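Robot teaching by demonstration

Robot teaching by demonstration is a group of methods in which a person shows a robot a task and the robot's motion is recorded for later use. The person may move the arm directly by hand, or may drive it from a distance through a control device. The recording can be replayed as it stands, edited into a program, or used as training data for a control policy. The method is also called programming by demonstration or, where the data are used to train a policy, imitation learning.

Terms

A single recorded attempt at a task is called a demonstration or an episode. The person who performs it is the demonstrator or operator. A set of episodes for one task, together with the task description, is a data set. The observation is everything recorded from the robot's sensors at one time step, and the action is the command sent to the robot at that step. A policy is a rule, usually a neural network, that takes an observation and returns an action.

Teaching by hand

In hand teaching, also called kinesthetic teaching, the operator holds the arm and moves it through the task. The motors are set to cancel the weight of the arm, so that little force is needed. Joint angles are read from encoders and stored at a fixed rate.

Hand teaching gives the operator a direct sense of contact. When a part touches the side of a slot, the resistance is felt through the arm. The main drawback is that the operator's hands and body are often inside the camera view. Images recorded this way differ from those the robot receives when it runs alone. Some laboratories therefore record the joint path first and replay it with the operator out of view, storing camera images only on the second pass. A replayed pass is valid only if the objects have been put back where they were.

Arms with high gear ratios are hard to move by hand. For these a force sensor is fitted at the wrist, and the controller turns the measured push into motion.

Teaching by remote control

In remote control, or teleoperation, the operator moves an input device and the robot follows. Common devices are a small leader arm with the same joint layout as the robot, a hand controller tracked in space, a six-axis mouse, and a keyboard. A leader arm passes joint angles directly. The other devices give a target pose for the gripper, and the joint angles are found by inverse kinematics.

The operator may look at the robot directly or at a screen. Work by screen has the advantage that the operator sees only what the policy will see. If a part cannot be located in the images by the operator, it is unlikely that the policy will locate it.
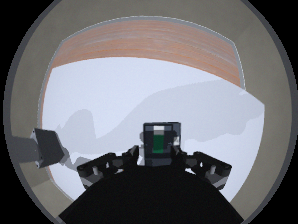

Simulated wrist view over a tabletop. A dark module with a green panel stands between the gripper fingers.

Camera placement

Most data sets use at least one fixed camera and one camera on the wrist. The fixed camera gives the position of the arm and the objects on the table. The wrist camera moves with the gripper and shows the area between the fingers at close range. A wide-angle lens is usual at the wrist, at the cost of strong curvature toward the rim of the picture.

Parts of the gripper stay in the same place in every wrist image. They may be masked out, but are more often left in, as the finger positions help the policy judge the opening of the gripper.

Use of simulation

Demonstrations can be recorded in a physics simulator with the same input devices. The operator controls a simulated arm, and the cameras are computed views. Resetting the objects takes a single command, and the true position of each object is known at every step. Contact, friction and small clearances are modeled with less accuracy, which matters most in insertion tasks.

An insertion task in simulation was described by Natália Torres in a technical note on Stiron, a recording program developed at Feder. The following passage is from the note.

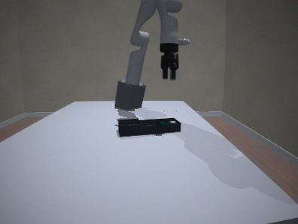 Irham, December

The arm is controlled by a leader arm on the operator's desk. A two-finger gripper is fitted, and the black box lies lengthwise across the table in front of the base. The fixed view faces the arm from the opposite end of the table. Episodes are recorded at 12 steps per second. The operator may pause before contact but may not stop the recording. An episode in which the arm passes a joint limit is discarded whole and is not trimmed. Of 92 episodes recorded for the first task, 39 were kept after review.

The note lists three causes for the discarded episodes: joint limits, loss of the leader arm signal, and long idle periods at the start. Torres recommends that idle periods be removed by a threshold on joint speed, applied before review.

Objects and workspace

Small parts raise particular problems. A part the size of a memory stick covers few pixels in a fixed view, and may be hidden by the fingers in a wrist view as the gripper closes. Its direction must also be known. In an end-on insertion the connector has to face the port, and a part lying the wrong way round needs a regrasp or a turn of the wrist.
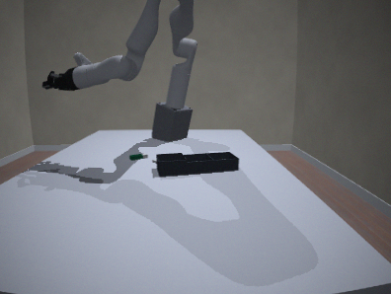 Fixed view in simulation. The arm reaches to the left, and a green object resembling a USB stick lies beside a long black block.

Shadows are a further source of variation. An arm under more than one light casts shadows that overlap on the table and change shape as the joints move. A policy trained under one lighting setup may come to depend on them. The usual remedy is to vary the number, position and strength of the lights between episodes. In simulation this can be done at no cost to the operator, by replaying the stored joint path and computing the images again.

Start poses

Episodes that all begin from one pose give a policy little information about recovery. Operators are therefore asked to vary the start. With a wide range of start poses, the wrist camera may face away from the table, and the early images then contain mostly walls and ceiling. Such images carry little about the task, and the policy must rely on the fixed view and the joint readings until the table comes into sight. The Shiferaw protocol allows this for up to 3 seconds at the start of an episode. 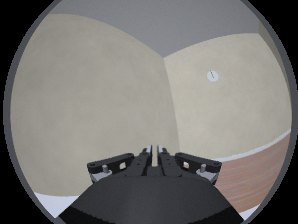
Review and labeling

After recording, each episode is checked for completeness. Time stamps from the cameras and the joint encoders are compared, and episodes with missing frames are marked. A reviewer then assigns a result, normally success or failure. Failed episodes are kept in a separate group, where they may be used to train a success detector.

Review should be carried out by a person other than the operator. Stiron stores the result, the reviewer's initials and a free text field with each episode.

Limitations

The quality of a policy is limited by that of the demonstrations. Hesitation and needless motion are copied along with useful motion. Where two operators solve a task in different ways, an averaged action may fit neither. Small errors also build up while the policy runs, taking the robot into states absent from the data. Corrective demonstrations, in which the operator takes over partway through a run, are used to reduce this effect.

Related articles
Compliance control
Data augmentation
End effector
Hand-eye calibration
Inverse kinematics
Leader arm
Peg-in-hole task
Shiferaw protocol
Stiron
Teach pendant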